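Tabletop manipulation cell (purchasing)

A tabletop manipulation cell is a small robot workstation built around one or more arms fixed to a bench, used mostly for handling light objects. This article deals with how such cells are priced, budgeted and bought. Sales material usually treats the arm as the main expense. Buyers' own accounts tend to disagree, and the gap between the two is the main reason first budgets for these cells run over.

Quoted price and real price

A quotation normally covers the arm, its controller and a basic gripper. It may leave out the bench, mounting parts, cameras, cabling, spare fingers, a host computer, shipping and training. Vendors call these items optional, although few cells can do useful work without most of them.

The Temo bench package is often cited as an example. Its launch brochure promised a "complete" cell, but the order form listed the wrist camera and its bracket as separate lines, and the replacement finger set cost $303. None of these sums is alarming alone. They become a problem when the purchase has been approved at the brochure figure and every addition needs a new request.

Claims about payback deserve the same caution. The Tukach planning sheet, widely copied among small shops, assumes 3,000 working hours a year. A single-shift shop does not have that many hours to give, even if the arm never stops. The sheet also counts labor saved but leaves out the labor of the person who sets up, resets and watches the cell. Entering a more modest 800 hours moves the payback date well past the warranty on most light arms.

Common budget lines

Bench and frame. Often bought last and cheaply. A bench that flexes will spoil the repeatability printed on the arm's data sheet, and no software license fixes that.

Grippers and fingers. Fingers are wear parts. A budget with one set in it is a budget for a demonstration.

Cameras. Wrist cameras are inexpensive to buy and time-consuming to keep calibrated. Buyers should ask who does the recalibration after a collision, and whether that visit is billed.

Test objects. Usually forgotten. Thin glass, patterned tins and metal cups behave very differently in a gripper, and a cell accepted on foam blocks has been tested on foam blocks.

Floor space. The footprint in the catalog is the bench. Shelving, monitors, stands and room for a person to walk past are the buyer's concern.

Software. Annual fees may start at delivery, months before the cell is running.

Multi-arm cells

Adding arms to a shared bench is sold as a saving, on the grounds that the frame and the computer are paid for once. The saving is real but smaller than claimed. Arms that share a space must be kept from striking each other, and the time spent on this is seldom quoted. The Kvaran comparison of bench cells put integration at 59 percent of total first-year cost for multi-arm setups, a figure vendors have disputed without publishing one of their own.

A buyer considering such a cell should ask to see it working on mixed objects, with all arms mounted, in a room like the one it will go into.

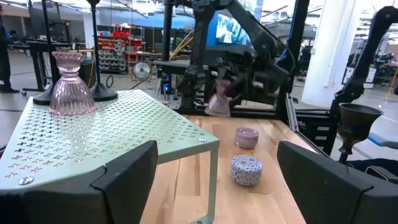
Leasing and used equipment

Leases spread the cost but rarely include fingers, cables or damage. The Curkora lease, introduced in November, added a return inspection whose charges are set by the lessor alone. Used arms can be good value where the controller is still supported. Where it is not, the low price mostly reflects that.

Criticism

Critics of the payback method argue that it should not be applied to bench cells at all when they are bought for trials or training, where there is no output to count. Supporters reply that some number is better than none. It is hard to see why a wrong number should be preferred to a plain statement that the cell is an expense.

See also: Acceptance testing; End effector; Total cost of ownership

Last updated: March 26, 2021

Contact | Copyright | Back to top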